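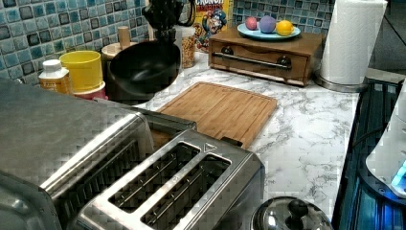

Dorkomell away, who else was there?

terrace_tea
Still buzzing! Two down with half an hour left and we come back to draw, in that wind, on that pitch. Best away day since November for me and I've lost my voice completely.

leftbackblues
Great noise from our end, but let's calm down a bit. We were awful for an hour. Flutura would have had five past us.

terrace_tea
Flutura wouldn't have coped with that wind either! Did you see the cross for the second goal? He hit it from 30 yards and it just hung there. I've watched it over and over.

nikolovski_road_end
It was a shot that went wrong, surely. Still lovely. 2,000 in the ground and I reckon our 100 made most of the racket.

leftbackblues
It was a cross, he looked up first. My complaint is the midfield. Nobody picks up runners, same as last season.

old_flidico_fan
Disagree, the midfield won us the point once we went to three in there. The kid who came on never stopped running. Start him next week please!!

leftbackblues
Start him, fine, but drop who?

terrace_tea
Not the captain, before you say it. Coach for the Nikolovski game is filling up by the way, same pick-up as usual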